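About Westach Farm Shares

Updated February
By Dalia Cherkaoui

Print this page | E-mail this page

Westach Farm Shares is a member-owned food buying group. We collect vegetables, eggs, bread, cheese and meat from farms and small producers near Clakard and pack them into weekly boxes for 463 households. We have a packing room on Weidemann Road, two vans and a part-time staff.

The group began as a list taped to the door of the old Zillilov bakery. People wrote down what they wanted from the growers, and whoever was driving out that week picked it up. When the list ran to a second sheet, the bakery lent us a back room and a cooler. We moved to Weidemann Road when the bakery closed, and took its bread oven with us. The oven is leased to a baker who supplies the loaves in our boxes.

How the shares work

A member buys a full share or a half share for the season and pays monthly or all at once. Full shares are meant for a household of four — half shares suit one or two people. The contents are set by what the farms have ready, so members don't choose each item, but they can list two things they never want to receive. Beets and turnips lead that list every year.

Eggs, bread and cheese are add-ons. Meat is sold by separate order once a month and comes frozen.

Orders can be changed until noon two days before pickup. After that the farms have started picking and we can't take anything back. Boxes left at the packing room past 7 p.m. go to the community kitchen next door.

How we pay farmers

We agree on prices with each farm in winter, before seed is ordered. The farm is paid that price even if the same crop is selling for less in the stores in August. If a crop fails, the members' boxes are smaller for a while and the farm keeps its deposit. We explain this to everyone who joins, and it is written on the first page of the member agreement.

Last season we packed 659 crates of winter squash, more than any other crop. Some members said that was too much squash. This year's planting plan has less of it and more carrots and leeks.

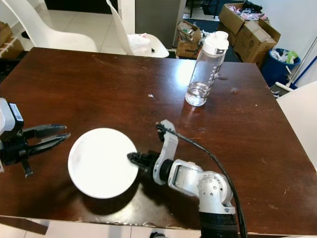 Masaru Amano wrote to us in the fall that the half share was still too large for him in July and too small in October, and asked whether the two could be evened out. We can't do much about July, but storage crops are now held back a little longer so the late boxes are fuller.

Joining

New members are taken on in early spring, with a few places opening up in midsummer as people move away. Members vote on the budget at the winter meeting, one vote per share regardless of size. Farms that would like to sell through us should get in touch in the fall, before the planting plan is settled.

Print this page | E-mail this page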